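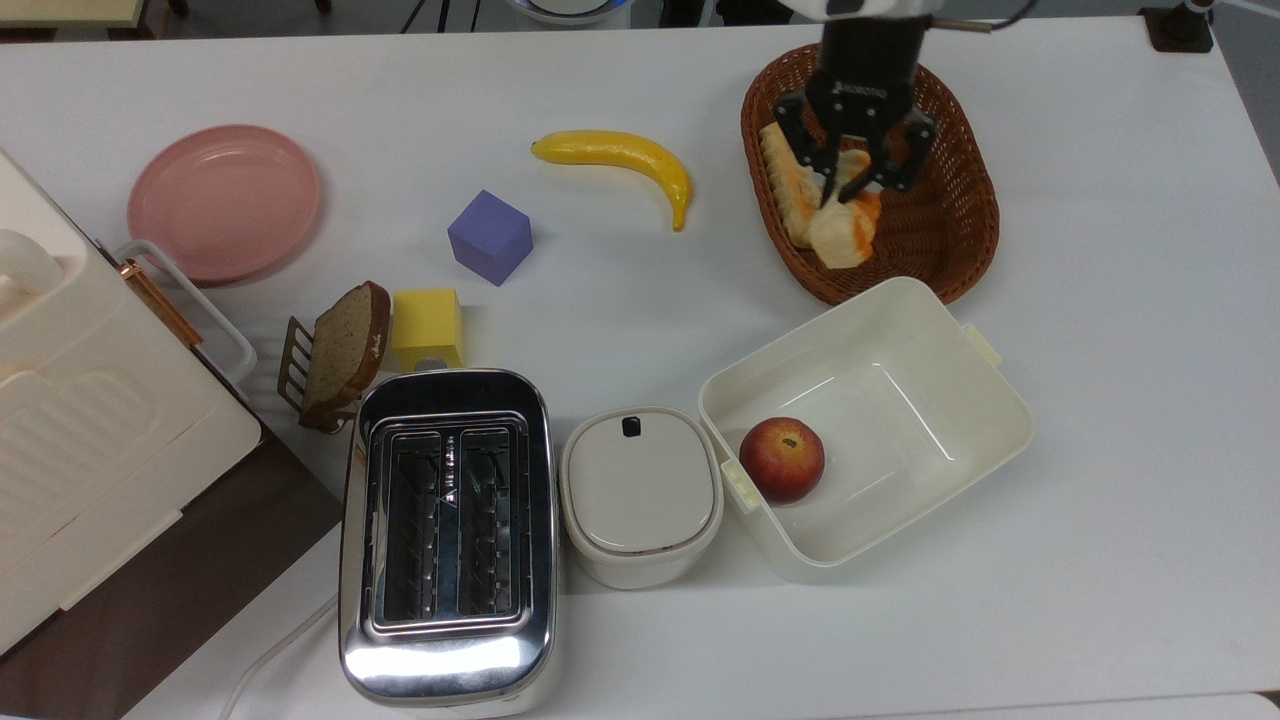
THE BREAKFAST CORNER GETS A TURNOUT

Home | News | Toy Library | Opening Hours | Contact

I finally got to the play kitchen shelf this month, and I have to say I enjoyed it far more than the jigsaws! Everything came out onto the white table first, the bread, the banana, the pink plate, even a couple of foam cubes that belong with the building set and had wandered in (the purple one and the yellow one, if anyone at the Brarnley branch is missing theirs, hands off, they're ours).

The oval wicker basket is now the bread basket and nothing but the bread basket. Buns and loaves live in there. The brown slice goes in the little toast rack, which the under-fives adore, and I'd love to find a second one because there have been words over it. If you spot one at a yard sale, grab it and I'll pay you back.

The chrome toaster came up beautifully, by the way. I used a dry cloth and a bit of elbow grease and I could see my own face in it, for better or worse. It stays with us for story time and doesn't go out on loan, and please keep the cord tucked away when you put it back on the high shelf. Same goes for the big cream appliance with the white handle. Two hands for that one, please.

What does go out on loan is the Breakfast Box: basket, breads, banana, plate and toast rack, for 2 weeks at a time. Gobnait Keane has it first and Olanrewaju Lawal is next on the list. Wipe the food over before you bring it back, but don't soak the basket. I did that to the old one and it went all out of shape on my radiator and never sat flat again.

We're still short on fruit. One banana and one apple don't make much of a fruit bowl, so if your kids have outgrown their play food I'll happily take apples, oranges, grapes, whatever you've got. Drop it in the crate by the door before the end of October. Paraschiva Ghiță has the key if I'm out.

4 shares | 2 comments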